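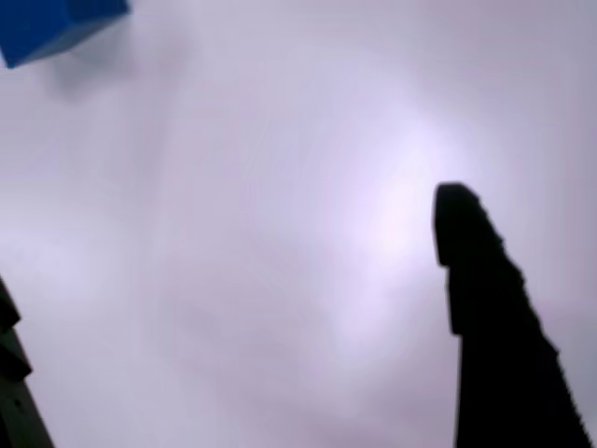
*Pale sky with the sun coming through the cloud, blue block up in the left corner.*

**6th September, reed organ, bellows and reeds**

OK so the Skevberg is finally in pieces. I've been circling this thing since May and this morning I just took the back off and kept going. Writing it all down now while I still know which screw went where (Hiba, if you're the one putting it back together, I'm sorry in advance, and the screws are in the muffin tin).

State of it when I started: pump both pedals like mad and you get a wheeze, then a note, then the note sags flat and dies. With everything pushed in it should hold air for a good long while after you stop pumping. It held for around 5 seconds. Fergal's rule of thumb is 30, and I think he's being generous to old organs there, but it's a fine target.

So, leaks. First guess was the big reservoir bellows and yes, first guess was right, the cloth has gone stiff and shiny along every fold and there are pinholes all down the hinge side. I put the work lamp inside, turned off the overheads, and it looked like a planetarium! Very pretty, totally useless. The feeders are in the same shape or worse. One had been patched at some point with what I'm pretty sure is bicycle tube, glued on with rubber cement, which had turned to brown crumbs. It came off with a fingernail.

**Stripping the old cloth**

Hide glue, thank goodness. Warm water on a rag, laid along the edge, wait, then go in with the thin putty knife held nearly flat. I got impatient on the first feeder and lifted a long splinter of the board with it. Glued that back down and clamped it with wax paper under the block. After that I made tea during the waits and it went a lot better.

Kept the old cloth from the reservoir in one piece as a pattern. It's in the flat drawer under the Pleltell pedal board, with arrows in pencil. The arrows point toward the hinge. Please don't tidy it! I know it looks like a trash bag somebody stepped on.

Things to remember about the boards once they're bare:

- Reservoir board has a crack along the grain, maybe a hand long, on the side that faces the floor. Doesn't go all the way through that I can see, but it leaks when you press an ear to it and have somebody pump (thanks Idun). Plan is glue worked in with a palette knife, clamp, then a strip of thin leather over the inside.
- The spill valve leather is hard as a cracker. Replace.
- The flap valves on the feeders are fine on the left and curled on the right. Replace both so they match.
- The springs are strong and very eager to leave the room. Compress them with the wooden jig, and wear the glasses. I did not wear the glasses for the first one and it hit the radiator.

**New cloth**

We've got two rolls on the shelf, the heavy one from Gonar and the lighter one left over from the Yang job. I cut a strip of each and folded them back and forth while I was on the phone with Ieuan. The Gonar is tougher but it really fights you at the corners, and on a bellows this small I think it'd take so much effort to fold that half your pedaling would go into bending cloth. Lighter one for the feeders, then. For the reservoir I'm going back and forth. Ilango thinks heavy, and he's done more of these than me, so probably heavy.

Grain direction! I nearly cut the first piece the wrong way. The weave has to run so the long fold is straight with it, or you get a diagonal pucker that never lies down again. I drew a fat arrow on the back of the roll with a marker.

For gluing I'm sticking with hot hide glue, one side at a time, board standing on its edge, cloth rubbed down with the bone folder from the middle out. Hiba asked why not white glue, which sets slower and doesn't stink, and it's a fair question. You'd have more time to shift things around, for sure. But whoever opens this up after us is going to want the cloth off again, and I spent a whole morning being grateful to whoever used hide glue last time. It's only polite.

Note on the glue pot: the thermostat runs hot. The dial is lying. Use the candy thermometer clipped to the side and ignore the numbers on the front. The batch I started with got too hot while I was hunting for the brush and went thin and weak, and I threw it out.
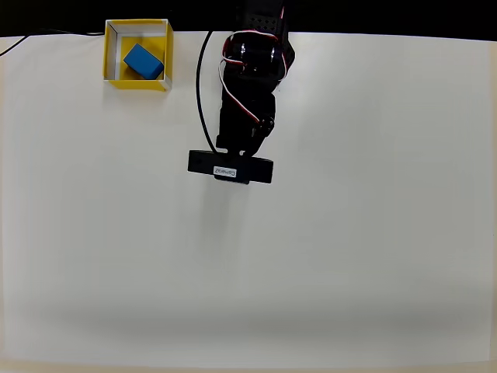

With the bellows parts all waiting on glue, I moved on to the reeds, which I'd been looking forward to. Pulled them with the hook, one by one, bass end first, and put each one in its slot in the egg trays in the same order. Do not blow on them, do not drop them, do not let Fergal "just have a look" while he's eating a sandwich.

They're nicer than I expected! A lot of gray fluff packed in around the tongues, and a dead moth in one of the low ones that explains the note Ieuan described as "a bee in a can." But the brass itself is clean and the tongues sit centered in nearly all of them. I brushed each one from the rivet toward the tip with the soft brush, and that was enough for most. Never brush across, and never from the tip back, or you catch the corner and bend it, and then you've got an afternoon of your life to spend getting it straight.

Three need more than a brush:

1. Low F, the moth one. Speaks now but slowly. The tongue sits too low in the frame, so it wants a tiny lift at the tip. Tiny! I'm going to sleep on it and do it fresh.
2. The A above middle C. Buzzes. I thought it was dirt, cleaned it twice, still buzzes. Slid a strip of cigarette paper around the edge and it catches on one side near the rivet, so the tongue has shifted a hair. Tap it over with the brass drift.
3. Top D. Silent. There's a crack right at the base of the tongue, you can see it under the loupe. That one's finished. Ilango has a box of spares from the scrapped organ and thinks there's one in there close enough to tune down.

On tuning, I don't want to touch any of them until the bellows are done and the pressure's right. I know this, I've written it in this notebook before, and I still caught myself reaching for the scratcher with the D sharp. Pitch drifts with the wind pressure, and every bit of brass you take off stays off. So hands in pockets. When we do get to it, I'd like to leave it at whatever pitch it wants to be at and only even out the bad ones. Idun measured it before we opened it up and the whole thing sits sharp of modern pitch, pretty evenly, and since Ieuan only plays it alone at home he doesn't care. He was very clear on that! He wants it to sound like his aunt's front room.

**The call with Ieuan**

He asked what it's worth. I said what I always say, that people give these away, and that the repair will cost more than anyone would ever pay for it. He'd seen one listed at 1,000 with the same stop faces and got a bit excited. I said asking isn't getting. He took it well and said to carry on with the work, so we're carrying on. He'd also like the mouse-proofing plate put back under the pedals (it was missing when it came in, only the screw holes are left). I've got tin for that somewhere.

He's also found the knob for the Viola stop in a kitchen drawer, so no need to turn a new one. He's mailing it. Hiba, you can put the boxwood back.

**Left to do**

- Crack in the reservoir board: glue it and clamp overnight.
- Cut feeder cloth from the lighter roll. Check the arrow first!
- New leather for the spill valve and both sets of flap valves. The soft white skin, rough side to the wood.
- Pedal straps: the webbing is frayed right where it goes over the rollers. We have some on the spool by the door, it's the wrong color but no one will ever see it.
- Vacuum the reed chamber with the stocking over the nozzle.
- Ask Ilango about the top D.
- Buy a thermometer for the glue pot that isn't for candy, I want to make fudge at some point.

Smell report for whoever's in next: the glue bucket is outside the back door with the lid on, and it's on my list to deal with. The reservoir board is clamped on the far bench and needs to stay clamped till after lunch tomorrow. If you need those long clamps for something, use the red ones instead, they only slip a little.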